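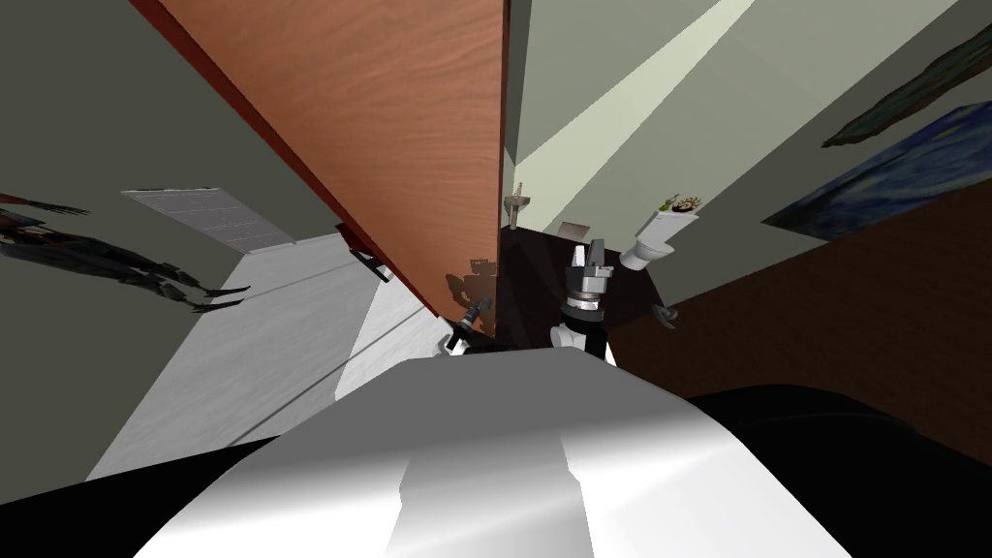
Sixteen doors and I still don't trust it

I said in my last post that I'd give simulated data a fair try before complaining about it again. So I did. I spent most of October in a chair, steering a two-armed robot around a house that doesn't exist, opening doors for the benefit of a neural net. I'm going to complain now.

The project is Drollavix, which some of you will remember from the drawer business. Henryk Wysocka runs it, and his position is that a model can learn doors the way it learned drawers: show it enough good examples, shuffle the rooms, train, done. My position is that "enough" is doing a lot of work in that sentence and that I've never seen anyone write the number down beforehand.

I did 16 doors. Each one gets the same treatment: drive up, get a gripper near the thing, move the door, back off, save. If I fumble I'm supposed to throw the run away. I kept 11 of them and I'm not proud of all 11.

The rooms are nicer than they need to be. The bathroom one has a toilet, a little wall sink, and what looks a lot like The Starry Night on the wall. On the other side of the door there's a dark spindly sculpture with claws that I would not want to walk past at night. Henryk likes all this because the model has to learn to ignore it. Maybe. Or maybe it learns that doors live next to swirly blue paintings. We had that exact problem with the drawers, when the thing got very good at drawers under one particular lamp and hopeless everywhere else, and it took Lena Krawczyk two weeks of staring at failures to find it.

The view bothers me more. You drive from the robot's own viewpoint, so the bottom of what you see is a big white chest and the whole room leans over like a ship going down. The door is an orange-brown slab running off at a diagonal, and the grippers are two small hands down in front of it. I got used to it faster than I expected, but getting used to it means I developed habits, and the habits are now in the data. I come at everything from the same side. I pause before contact, every time, for no reason a robot would need. If the model ends up hesitating in front of doors like a shy guest, that's me.

Then there's the light. The shadow of the arm falls on the wood very convincingly, and I caught myself using it to judge distance. Great trick! Will it work in a real hallway with a bad bulb and a glossy door? I asked. Henryk said they randomize the lighting. I asked by how much, and he sent me a link to a config file.

To be fair to him, doing this for real is miserable. The last time we tried it, at the Hornholm place, we got 2 usable runs in an afternoon and spent the rest of it fixing a wrist. In simulation you press reset and the door is back where it started. I understand the appeal. I also understand that a simulated hinge never sticks, and every hinge in my house does.

Lena wants to hold back a few of the rooms and test on those, which I'm for, though they came out of the same generator as the others, so I don't know how much a good score would tell us. I'd sooner see it try the closet door in the Hornholm hallway. Henryk says that's premature.

Next batch is cabinets. I've agreed to do them, on the condition that the failures get saved this time too.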